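Guides > Breakroom > Enden Countertop Organizer > Setting Up and Filling

Section 4. Filling the trays and finding the organizer a home

By now your Enden organizer should be out of its wrapping and wiped down, and we hope you have had a minute to sit with a cup of something, as this next part is the pleasant one. Set aside a little time for it the first go-round. After that you will do it without thinking, usually while the kettle is getting going.

1. Clear a good stretch of table or counter before you start. You will want a bare patch beside the organizer to lay out your packets, and most of us begin with less room than we need.

2. Stand the housing on its base and press lightly on the top corners. If it rocks, turn it a little or move it along until it settles. Tables have their low spots, even the nice new ones.

CAUTION: Keep the organizer at least 14 inches from a stove, toaster or kettle. The clear parts can soften and cloud with heat, and a clouded bin cannot be polished back.

3. Open your box of coffee sticks and take out a small handful. Check each one along the seams, and set aside any that feel gritty on the outside or have gone hard in the middle.

4. Lay the sticks in the lower bin one at a time, all running the same way. A slant is perfectly fine -- longer sticks will lie at a slant whether you ask them to or not. Stop while you can still slide a finger between the top stick and the next one down.

5. Keep the upper tray for whatever gets picked up most often in your house or office. Wrapped candies, tea bags and sweetener packets all do well there.

NOTE: Older sticks go to the front when you refill. Lift out what is left, put the new ones in behind, and lay the old ones back where a hand will reach them first.

6. Wipe the table around the base with a soft, barely damp cloth, following the grain if it has one, and dry it right away. Sugar dust creeps farther than you would think, and it is much easier to deal with on the first day than after a week.

Coffee sticks in the lower bin, and the pale tabletop:
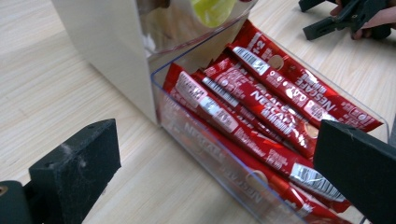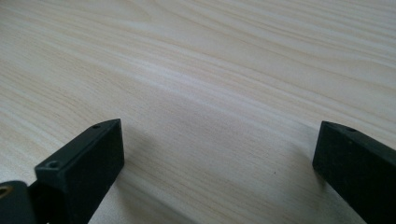 Kobina Agbenyega wrote to us after the May printing that step 4 had been too timid for his liking. He stands his sticks on end in the lower bin, seams to the back, and finds they come out one by one without dragging their neighbors along. Shorter sticks only, he adds -- the long ones lean over and spring out when the tray above is bumped.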